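Police station front desk refuses to log a harassment report without a crime number. Is that right?
Posted in Policing and Victim Support, Grandthorpe area

My sister went to the Korkville station in April to report repeated messages from a former partner. She has 34 of them saved. The desk officer said a statement could only be added once a crime number existed, and that numbers are only given out by phone. The phone line sent her back to the desk. Which of the two is meant to open the record?

Kristof De Smet
Either. The number is created by the report, so it can't be a condition of making one. She should go back and ask for the following:
1. An incident reference, given in writing before she leaves.
2. The name and collar number of the person taking the report.
3. A risk assessment form, completed with her present.
She should keep the messages on the phone and hand over copies only. If the desk still refuses, put it in writing to the duty inspector and state the time of both visits.

bednarik_9
Same at our station, waited 6 weeks. Just keep ringing.

Catriona Mackay
Agree with Kristof on the reference. One addition: a support worker can attend with her and can usually submit the report on her behalf if she signs a consent form. If there is any immediate threat, she should ring 999 and leave the desk out of it.

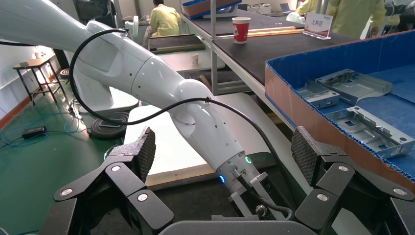
Robot arm with two-finger gripper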